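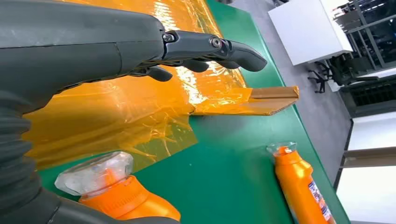 Orange film over the cardboard, on the green table.

Presemard tinted wrap, orange. Bought one roll to see if it was any good for gift baskets and for covering the little cardboard backers I use at the craft fair in Gretulton. Used up a good bit of it this week so writing this fast before I forget.

Short version: nice color, annoying to handle, would buy again but maybe not at full price.

Color first. Really is orange. On the roll it looks darker, almost like syrup, and I thought I'd been sent the wrong one. Pull off a single layer and it lightens right up, you can see straight through it. Over brown cardboard you get a warm tint, the cardboard still shows. Double it up and it goes amber. So if you want an even color you have to keep it to one layer and keep it flat, good luck with that.

Because it wrinkles. Everything wrinkles it. Look at it wrong. I've used the Gallagher wrap for years and that one relaxes a bit if you leave it under a book overnight. This one, no. Once a crease is in it's in. And it's shiny, so every crease catches the light. For a basket bunched up at the top with a ribbon that's fine, even pretty. For a flat backer card it looks like you sat on it.

Cutting. Roll is 200 feet, came in a plain box, no cutter edge on it. Scissors work if they're sharp and you sort of glide them. Mine aren't and I got a ragged edge every time. Craft knife and a metal ruler is better. Do it on a mat. Tearing by hand, forget it, it goes off sideways.

Noise. Loud. Crackly. The dog left the room.

Tape. Regular clear tape holds but you can see it. Double sided on the back of the card is the way to go. Glue stick did nothing at all, slid right off. I haven't tried a heat gun, a review on the Flusville shop page says it shrinks a little but mine doesnt say shrink anywhere on the label so I'm leaving that alone.

How I do the cards now, if it helps anybody: lay the film out bigger than you think, card on top near one end, fold the long side over, then the other, tape, then do the end. Leave the other end open if you want the corrugated edge to show. I like that look, the plain tan next to the orange. Pull snug but dont yank, it'll split right at the corner. Lost 2 that way. Takes me maybe a minute each once I get going.

Static is a thing too. Clings to sleeves, picks up every crumb and dog hair on the table. Wipe the table first. I did not.

Price was $5 on sale, which for that much film is hard to complain about. Shipping took 72 hours, box a bit squashed on one corner but the roll was OK.

Would like it in green. Also would like a box with teeth on it, come on.

4 stars for baskets, 3 for flat stuff. Will update if the color fades in the window, got one card sitting there since Friday and so far its fine.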